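A morning at the Bailly refurbishing shop

I went to see the Bailly shop in January, when they open the doors for a few hours and let people look at how old office computers get taken apart and put back to work. I had wanted to go for a while. I keep a few older desktops running at home and at my sister's place, and I have never been sure I was doing it the right way.

The building is behind the Wamico warehouse, on the side with the loading docks. The sign is small and I drove past it. Parking is free but fills up, so come before 9 a.m. if you can. You sign in, get a sticker with your name on it, and wait by the coat rack until there are enough people for a group. Ours left at 9:20.

Yannick Fleury took us through. He runs the bench side of the shop, and he speaks quietly, so stand near the front. He started in the receiving area, where the machines come in on pallets from schools and offices. That month's intake was 373 machines. Most were plain desktops from a single company that had moved out of its building. Each one gets a tag and goes on a shelf until a bench is free.

The next stop was the storage work, and that was the part I had come for. Every drive has to come out before anything else is done with a machine. Fleury said people tend to start with the memory or the dust because those are easy, and then the drive gets left in and the whole tag has to be checked again. At Bailly the drive goes first, and the number on it is written down next to the number on the case.
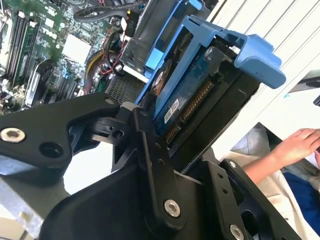
A 3.5-inch drive in its blue plastic caddy, circuit board facing out.

The caddies were new to me. My own machines hold the drive with four screws, two on each side, and I have lost a good many of those screws in the carpet. With a caddy you take the drive and its holder out as one piece and sort the rest on the bench. Fleury passed a spare around the group so we could flex the plastic. It bends more than I expected. He said the ones that crack are usually the ones somebody pulled on before the cables were off.

He is strict about cables. Power and data both come off before the drive moves, and you pull on the plug and leave the wires alone. A man in our group asked if the order of the two matters. Fleury said not with the machine unplugged from the wall, and that he does power first out of habit.

Drives that pass their tests are wiped and used again in the machines that go out to schools. The ones that fail are put in a locked bin and shredded by an outside firm. The wiping is run from a rack in the next room with a program called Grokelus, which keeps a record for every serial number. We looked at that room through the window. There is not much to see, only a screen with a long list on it, and a row of fans that you can hear from the hall.

After that we went back to the benches to look at what is left in a case once you start working inside it. Fleury talked about the board, the memory slots and where the cables should run when the machine is closed up again.
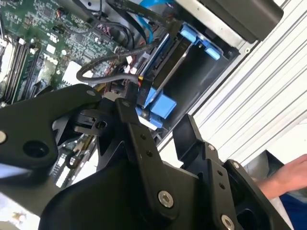 His main point was about routing. A cable that crosses the board is fine as long as it stays clear of the fans and does not get pinched when the side panel goes on. He likes to see enough slack near the drive cage that the next person can unplug things without bending anything. I have been pulling mine tight and tying them down, so I will be redoing at least one machine.

Memory is checked next. They take the sticks out, clean the contacts, put them back and let a test run overnight. Dust is blown out in a booth with a filter, and visitors are kept out of there. The cleaned machine then gets an operating system and a new label and goes to the shelf by the back door.

The last stop was the sales corner, run by Horeo, who share the building. Prices were fair. I bought a used caddy for $2 and a bag of mixed case screws, and I passed on a monitor I did not have room for. A basic desktop with a wiped drive was more than I wanted to spend that morning, but it came with a warranty card.

The tour is free and limited to 20 people. Ours ran past eleven with the questions. Wear closed shoes, because they will not let you near the pallets without them. The coffee machine takes coins only.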